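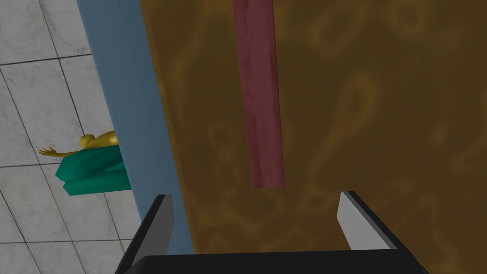
Brown wooden surface with a swirling grain, computer-rendered.

Buying a printer for home: common questions

Should I get an inkjet or a laser?
If you mostly print letters, forms and homework, a mono laser is cheaper to run and the toner doesn't dry out. If you want colour photos, get an inkjet. People who print once a month often do better with a laser, even though it costs more at the start.

How many pages will a cartridge last?
The figure on the box assumes light coverage. A starter cartridge rated at up to 300 pages will give fewer if you print full-page pictures. Check the price of the replacement before you buy the printer.

Can I use Memon cartridges in a Tretov printer?
Yes, in most models. After a firmware update the printer may show a warning. Press OK and carry on. If it refuses to print, bring the cartridge back to us with the receipt.

Do I need a scanner built in?
Only if you copy or scan papers now and then. A phone will do for the odd receipt. For long documents, look for a sheet feeder - putting 13 pages on the glass one at a time is slow work.

My printer keeps dropping off the wi-fi. What can I do?
Restart the router first, then the printer. Many printers only use the 2.4GHz band, so make sure it is switched on. A USB cable is a perfectly good answer if the printer sits beside the PC.

Do you set printers up at home?
Yes, within eight miles of the Gonencombe shop. Home visits are on Thursday afternoons and Rafia Minhas takes the bookings. Please have your wi-fi password to hand.

Will you take my old printer?
We will, working or not. Remove any paper and leave the cartridges in.

2 comments | 8 shares
Contact Gruludton Computers, Gonencombe | © Gruludton Computers | Back to top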